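Saturday at the Piromden open day

Posted Aug 15, 2020

I promised a few of you I would write up the open day while it was still fresh, so I am sitting on the back porch with iced coffee and a very tired pair of feet, and I'm going to try not to ramble (I will ramble).

Piromden is the robotics workshop out past the old feed mill in Skukthorpe, and I had driven by it for years without ever turning in. My neighbor Frei works there and has been after me to come since February. You had to sign up ahead, and they let people in 10 at a time, masks on, with a good long wait out in the parking lot between groups. Somebody had set out folding chairs under the trees, bless them. By the time my group was called they were up to ticket 122, and I had read most of a paperback.

Inside it was smaller than I expected and so much messier, which made me like it right away! I suppose I had imagined something like a dentist's office. It's a real workshop, with tools and odds and ends everywhere, and a smell of coffee and warm electronics that took me straight back to my dad's basement, where he fixed radios for half the street.

The man showing us around was Horațiu Grecu, who runs the bench they call Ollia. I asked why Ollia and he said it was the name of his first cat, and then we talked about cats for a while, and I think the rest of the group was patient with us. Ollia is a pair of arms working over one table, and the job is picking up small things, the kind you or I would grab without a thought.

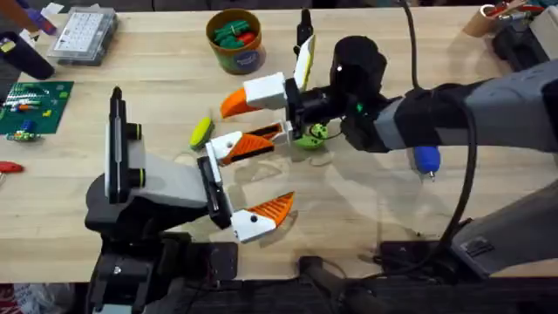
What surprised me was how quiet it all was. I had braced for a lot of whirring and clanking, and mostly I heard the fan in the window. The arms would creep along, stop, seem to think it over, and creep a little farther. A boy in our group whispered "come on, come on" under his breath the whole time, and when one of them finally got hold of something and lifted it, we all clapped like it was a baby's first steps. Then it dropped the thing, and we clapped for that too.

Horațiu told us they had done 254 tries that week and he wasn't going to say how many had gone well. He did say that soft, squashy things give them more trouble than hard ones, and that shiny things are hard on the cameras. I asked if it could ever fold a fitted sheet and he laughed so long I took that for a no.

We got 24 minutes, and I could have stayed all afternoon. Frei says they want to hold another one once the weather cools off, and I've already asked for two spots so I can drag my sister along. She thinks I've lost my mind, but she did ask what time.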